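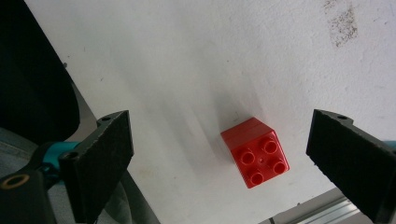 Photo: Annelies Gasser

From: Annelies Gasser
To: the toy library list
Date: May 7, 2021
Subject: Re: Big bricks, and what to do with the white board

Pirmin Stöckli wrote:

> Before I buy another tub of the big bricks, could someone tell me
> what we own? The catalog says 900, which I refuse to believe. Also,
> is the white board fit to lend out, or does it go to the dump? It
> was already looking tired when I last had anything to do with it.
> And please, everyone, stop putting Marti bricks in the Aketti tub.
> They do not fit. They have never fit.
>
> Pirmin

Pirmin, all,

The 900 is a typo. I went back through the old cards and the original entry is 300, in my own handwriting, with a 3 that I will admit has some ambition to be a 9. So you may buy your tub, and I withdraw what I said about your arithmetic at the last meeting.

As for Marti and Aketti, I have now spent an evening on this and you are mostly right. The Marti studs are a hair too wide. A Marti brick will go on top of an Aketti brick if you lean on it, and after that the two of them are married and you will need a butter knife. The other way round, it just sits there and slides off when a two-year-old breathes. I would keep them in separate tubs and mark the Marti one with tape on the lid, not on the side. We tried the side. The tubs get stacked and then you can't see it.

The plain square ones, two studs by two, are what we run short of. The long ones come back every time. I think the small ones go under sofas all over town and start new lives. If you have a choice of assortment, get the one with more squares in it, and never mind the windows and the little fence pieces, which look charming in the catalog and which I have yet to see a child pick up on purpose.

Washing: warm water, dish soap, an old toothbrush for the hollows in the studs. Mistard cleaner does a nice job on the outside but leaves a film down in the holes, and then the dust moves in and you have a brick with gray eyes. Shake them out and let them dry stud side down on a towel. I know the loan sheet says stud side up. I wrote the loan sheet and I was wrong. 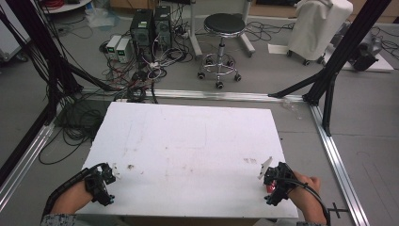

Now, the board. It is flat, it doesn't rock, and a tower stands up on it, which is more than I can say for my dining room carpet. It is also not what you would call white any longer. There are scuffs, some pinkish-brown smudges through the middle, and one small dark brown stain over toward the left that I have decided not to think about. I have opinions on the reddish smear too, and they involve jam, but I can't prove anything.

My vote is to keep it. Building on it is perfectly pleasant, the bricks show up well against it, and the stains have no bearing on whether a child enjoys knocking something over. If it bothers people we can lend it out as "well loved" and charge nothing. A new one from Ledero would be lovely, but then we'd all spend the first month telling children to be careful with it, and I don't have the energy.

If somebody wants to have a go at the marks, try baking soda and a damp cloth first, on a corner. Please do not use the scouring powder from the cupboard. I remember what it did to the play kitchen.

Two things I still need from the list. Whoever has the other tub lid, I would like it back. And Pirmin, if you do order, could you get the bricks here before the July inventory, so that I only have to sort everything once?

I'll fix the catalog entry tonight and write the 3 out as a word.

Annelies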